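Speaker notes - "What the arms changed at Morkach"
Monday, morning slot, Kistville

Start before the slides. Say hi, get some water, ask who in the room works somewhere with a machine that picks things up. Wait for the hands. Then ask who got a say in where it was put.

Okay, so I came up through sorting. Paper, card, packaging, the stuff that's left on a table when everybody goes to lunch. For years my job was my two hands and a bin, and now a good part of it is working next to two arms that do the same thing.

Next three slides, let them run. Scrap clearing, tabletop job. 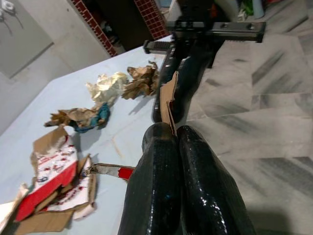
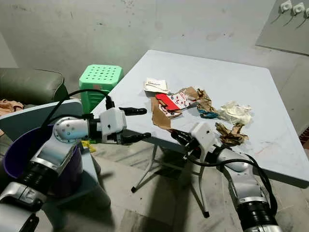
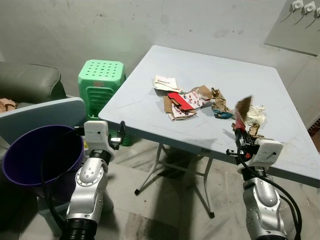
Torn cardboard and crumpled paper on a pale table, all three times.

Potgieter asked when I ran through this last week whether the arms had taken anybody's hours, and said a talk about change that skips the hours is a talk for managers. Fair enough! So do the hours now, early, don't leave them to the end.

The hours: our shift at Morkach used to be 600 pieces of mixed scrap per person, picked by hand, and you felt it in your thumbs by Wednesday. We still have the same number of people. What went away is the overtime, and some folks on my crew were counting on that overtime. Say it plainly and leave a pause. I was one of them for a while (new roof).

Then what we do instead. More setting up, more checking, a lot more standing and watching than I ever expected. Watching is tiring in a different way. With sorting you could let your mind wander off to the grocery list, and with this you can't, you have to keep half an eye out for the piece that's been grabbed badly.

Tell the crumpled paper story. When I pick up a wad of paper I don't think about it at all. Flat card, balled-up card, a bit of string caught in it, same hand. Trying to explain to an engineer how I do that took me a whole afternoon at the Celleddale site, and I ended up just doing it over and over while they wrote things down. That was the first time anyone had asked me how I do my job - in all those years! People usually laugh here. Let them.

Pay. We got a new grade for working with the arms, but you need 200 hours logged before you move up. I had 202 before anyone looked at my sheet. If your place is bringing in something like this, get the grade in writing before the machine is plugged in. Repeat that one slowly.

Noise, breaks, who's allowed to press stop. Keep short. Everyone on our floor can press stop, and it took two meetings to get that. Skip the meetings if I'm past twenty minutes.

Things I'd like back: talking across the table. We used to stand facing each other and now we mostly stand side by side. Small thing, but I miss it more than the overtime.

Things I wouldn't give back: my thumbs.

Questions. If it's quiet, ask the room what they'd want written into their own job description. Handouts are on the chair by the door, the grade sheet is page two.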